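## 3.2 Costing the cell

I drew up the kit list with Chiharu Honda before we spent a penny, and we had 4000 pounds for everything except the arm. 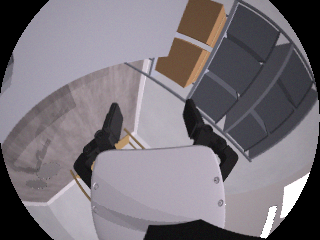 Storage was our first squabble. I'd put 1000 down for it - far too much, said Chiharu - but the dark bins and cardboard boxes share one shelving unit, so we priced a single rack.

The fixture took most of the rest.

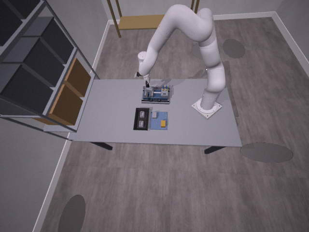 *Figure 4. Simulated cell, with the gripper over the blue fixture plate.*

Joar Strömberg got quotes from Bullar and Faulkner, and I went for Bullar!
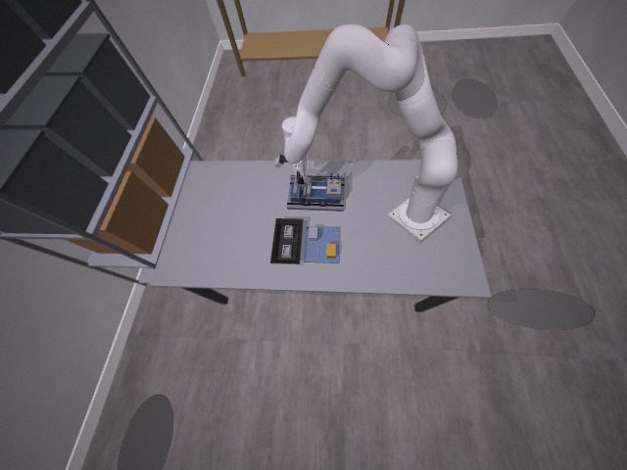 Trays are cheap, so I'd buy spares in April. Ours holds two small parts right beside the board, and a second one would need table space too.

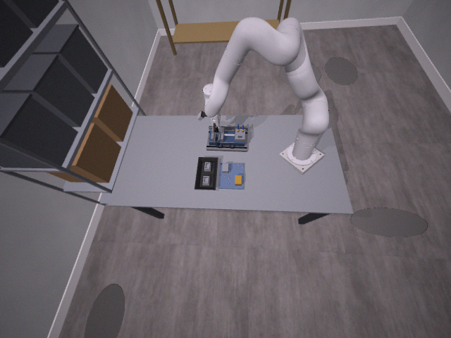

## 3.3 Running costs

I set aside 100 a month for fingertips and screws.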